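## 4. Comparing finger pads with a phone

This section explains how to compare two sets of pads on the Vello gripper. Please complete section 3 (arm homing) before you start. Muchen Ding wrote the first version in April and Yutong Jin corrected the force values.

**You need:** a phone with a case, the Flolik controller, the printed fingers, and a wall beside the work surface.

1. Set the grip limit to 30 in the Flolik menu. Do not use 100 – this value is for foam blocks only.
2. Stand the phone on its long edge and lean it on the wall.
3. Move the first arm close, with the fingers open, and check the wrist camera view. The phone must be visible between or above the finger tips.

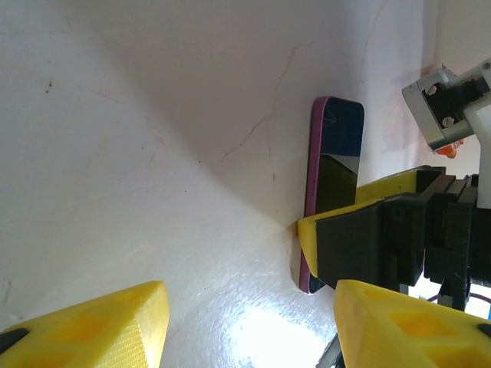 4. Bring the second arm from the side at low speed. Stop when the pad touches the phone, then wait until the position value is stable. In our tests it was stable at 645 with the soft pads and at 265 with the hard pads.
5. Close the fingers and lift the phone a little. Write down if it slips.

**Note:** A dark screen works like a mirror. The Trukex tracker can take the reflection of a yellow finger for a real finger. If the marker jumps, lower the exposure by one step and repeat from step 3.

**Caution:** Keep the pads away from the side buttons. A long press can switch the phone on or off during the test.

6. Repeat with another case. A raised rim gives the pad an edge to hold, so write the case type beside each result.

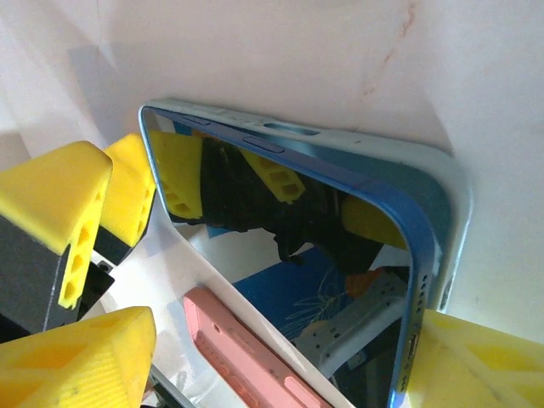
### 4.1 Saving the results

Press **Store** after each lift. The file is named with the pad type and the grip limit. If you use the older Semeniuk controller, copy the values by hand before you turn off the power.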